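Imprimir
Enviar por e-mail

Pesquisar no site: digite o termo OK

Relatório de projeto -- Disciplina de Práticas Profissionais em Audiovisual
Acesso de recém-formados às salas de roteiro: o caso do estágio Pradetska

1. Objetivo

O projeto procurou saber como os alunos do último ano do curso chegam, ou deixam de chegar, ao primeiro trabalho remunerado em roteiro de televisão. O ponto de partida foi o estágio oferecido pela produtora Pradetska, que recebe alunos do curso há quatro edições. Comparamos esse estágio com duas outras portas de entrada citadas com frequência pelos colegas: o concurso de pilotos da Hedari e as vagas de assistente de sala na Reisinger.

Não entrou no estudo o trabalho de direção, nem o de produção executiva. A primeira versão do projeto incluía os dois, mas o prazo não permitia e o orientador pediu que o tema fosse reduzido.

2. Material e método

Foram usadas três fontes. A primeira foi o questionário enviado por e-mail aos egressos das últimas seis turmas, com 300 respostas aproveitadas. A segunda foram os regulamentos públicos da Pradetska e da Hedari. A terceira foram 14 entrevistas, feitas entre março e maio, com pessoas que passaram por pelo menos um dos programas. As entrevistas duraram menos de uma hora cada uma e foram transcritas pelo grupo. A pedido de vários entrevistados, nenhum nome aparece neste relatório.

O questionário tinha um problema que só percebemos depois do envio: a pergunta 7 tratava "estágio" e "assistência de sala" como a mesma coisa. As respostas a essa pergunta foram descartadas. As demais foram tabuladas em planilha e conferidas duas vezes.

3. Resultados

3.1 Concurso Hedari

O concurso recebeu 3496 inscrições na última edição, segundo o boletim do próprio concurso. Na edição anterior tinham sido 2089. O regulamento pede um piloto completo de até 60 páginas, uma sinopse da temporada e uma carta de intenção. Os entrevistados que participaram disseram que a carta foi a parte mais demorada. Dois deles reescreveram a carta mais vezes do que o piloto.

O prêmio é uma consultoria de oito semanas com um roteirista contratado pela Hedari. Não há garantia de contratação. Entre os egressos que responderam ao questionário, cinco chegaram à fase final e um venceu.

3.2 Estágio Pradetska

O estágio dura um semestre e paga uma bolsa. O aluno acompanha a sala três tardes por semana, faz as atas das reuniões e mantém atualizado o documento de continuidade da série. Na segunda metade do período pode apresentar ideias para cenas, se o chefe da sala concordar. A seleção é feita por uma amostra de diálogo de cinco páginas e uma conversa.

Os entrevistados valorizam sobretudo as atas. Escrever todos os dias o que foi decidido, e o que foi abandonado, ensinou a eles como uma temporada muda de rumo. A queixa mais comum é o horário -- as reuniões passam das 19h e as aulas da noite começam às 18h50.

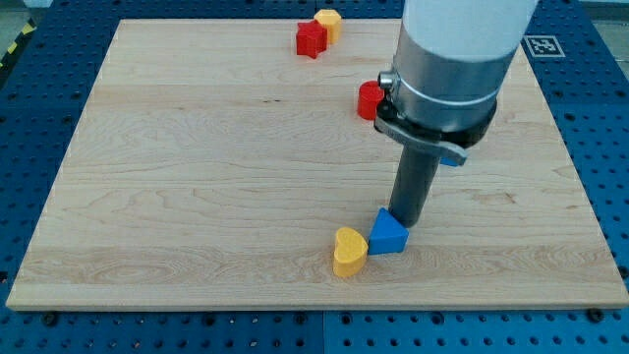 Uma das entrevistadas discordou dessa queixa e afirmou que o horário não era o obstáculo principal, pois os professores aceitavam trocar presença por trabalho escrito; difícil mesmo, segundo ela, era passar meses na sala sem saber se podia falar, e teria ajudado receber essa regra por escrito no primeiro dia.

Levamos a observação às entrevistas seguintes. Quatro pessoas disseram algo parecido. As outras não tiveram essa dúvida, em geral por terem entrado em salas pequenas, com três ou quatro roteiristas.

3.3 Vagas na Reisinger

A Reisinger não publica regulamento. As vagas de assistente circulam por indicação e, às vezes, pelo mural eletrônico Utex, que o departamento mantém desde a reforma do currículo. No período estudado, o Utex divulgou seis vagas dessa produtora. Três foram ocupadas por egressos do curso, todos com passagem anterior pelo estágio da Pradetska.

4. Discussão

O concurso é a opção mais conhecida e a que menos leva a trabalho imediato. O estágio atende poucos alunos por ano, mas aparece na trajetória de quase todos os entrevistados que hoje trabalham em sala. Os números são pequenos e vêm de um só curso, de modo que não servem para falar do mercado em geral. Também é possível que os egressos sem trabalho na área tenham respondido menos ao questionário.

5. Sugestões ao departamento

Publicar no Utex o calendário dos programas com dois meses de antecedência. Abrir uma turma de Roteiro III à tarde, no semestre do estágio. Combinar com a Pradetska uma folha de orientação para o estagiário, com as tarefas e o momento em que ele pode propor ideias. Incluir no sexto período um exercício de ata de sala, que hoje não existe em nenhuma disciplina.

O modelo do questionário, já com a pergunta 7 corrigida, está no Anexo B.

Imprimir
Enviar por e-mail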